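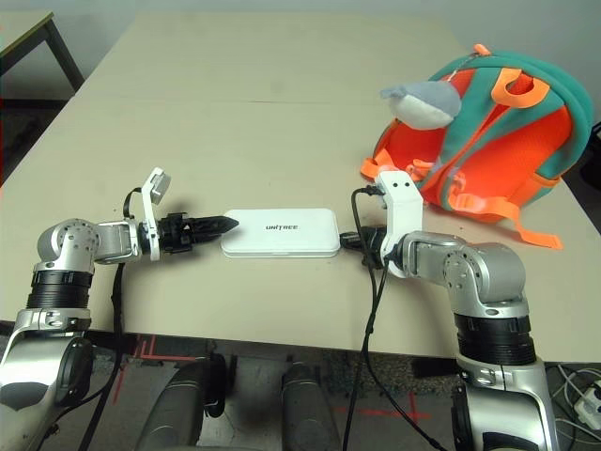 Tabletop with backpack and white box

Wakside Records - Minutes of the Release Planning Meeting
Held 12 January 2024, upstairs room
Chair: Mostafa Benjelloun
Present: label, pressing and distribution, band representatives for Clarnamik and Nuttall
Minutes approved by circulation

1. Minutes of the previous meeting

Accepted with one correction. Under item 4, the mastering format for the Nuttall record should read 24-bit, 96 kHz. The 48 kHz figure was the video delivery format and was entered in error.

2. Clarnamik, second album

2.1 Mixes. All mixes are in except track 7. The chair had listened on two systems and found the bass guitar on tracks 2 and 5 uneven below the low E - the band agreed and will ask for a recall of both. No other recalls will be accepted after this one, as the studio bills each recall as a half day.

2.2 Sequence. The band's running order puts the two longest songs on side B. Side B then runs more than four minutes longer than side A, and the cutting engineer has advised that the level would have to drop noticeably. Two alternatives were tabled:

(a) Move the instrumental to side A, position three.
(b) Drop the instrumental from the LP and keep it on the download.

The band prefers (a). Agreed, subject to the engineer seeing final timings.

2.3 Pressing. Quote received from Sketden for 600 copies, black vinyl, printed inner sleeve. Colored vinyl was discussed and not pursued. Test pressings are to be checked by at least two people on separate turntables, with notes on surface noise given by side and track. The lock groove at the end of side B is intentional and must be written on the order form, to avoid a repeat of the query raised on the first album.

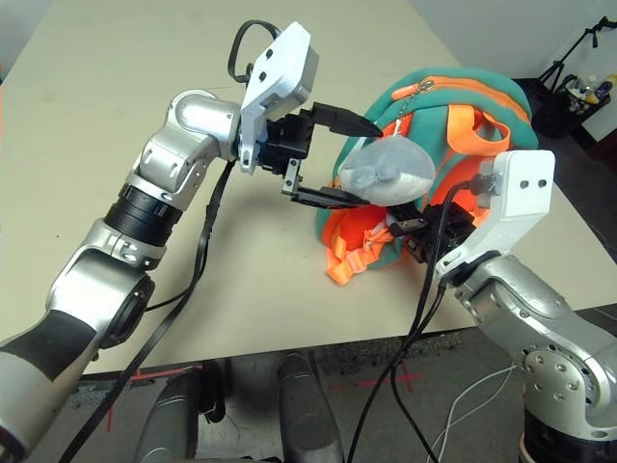
Mostafa Benjelloun asked whether the lock groove would survive the auto-return function on common turntables, and said he would prefer the audio in it to be treated as a bonus, with the last song ending properly before it. The band accepted this. The fade on the last song will be lengthened by two seconds.

2.4 Artwork. Front cover approved. Back cover returned for two changes: the track titles are set too close to the spine edge, and the second guitarist's name is spelled two different ways. The lyric sheet is approved apart from the third verse of track 4, where the printed words differ from the sung ones. The sung version stands.

3. Nuttall, live recording

3.1 Length. The full set has been transferred from the desk recording and the two audience microphones. The edit as it stands is 37 minutes. The band asked to put back one cover version that had been removed for time. The label has no objection on musical grounds, but the license for the cover has not been applied for. Application to go in this month. If there is no answer by the end of February the record goes ahead without it.

3.2 Audience noise. There was some disagreement over how much talking between songs to keep. Current edit keeps all of it. It was agreed to trim the tuning break before the fourth song and leave the rest. Applause is to be crossfaded, with no added reverb.

3.3 Phase. The audience microphones are late against the desk feed. The engineer has shifted them forward in the rough mix, and the drums are clearer as a result - the same offset is to be used throughout.
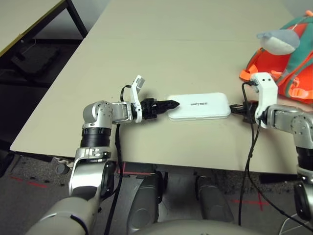 Reading time: 3 min

4. Review copies

Downloads will go out as WAV and MP3 with full credits embedded in the files. On the last release several writers received files with no track numbers, and one review discussed the songs in alphabetical order. The label will test the download link on an outside account before sending. CDs will be sent only to radio shows that ask for them.

5. Any other business

The shared mailing list still contains addresses from the old shop. To be cleaned before the Clarnamik announcement.

Actions

Clarnamik: recall tracks 2 and 5, deliver track 7, corrected back cover.
Nuttall: set list with writer credits for every song.
Label: cover license, final timings to cutting engineer, order form to Sketden.

Next meeting in February, same room.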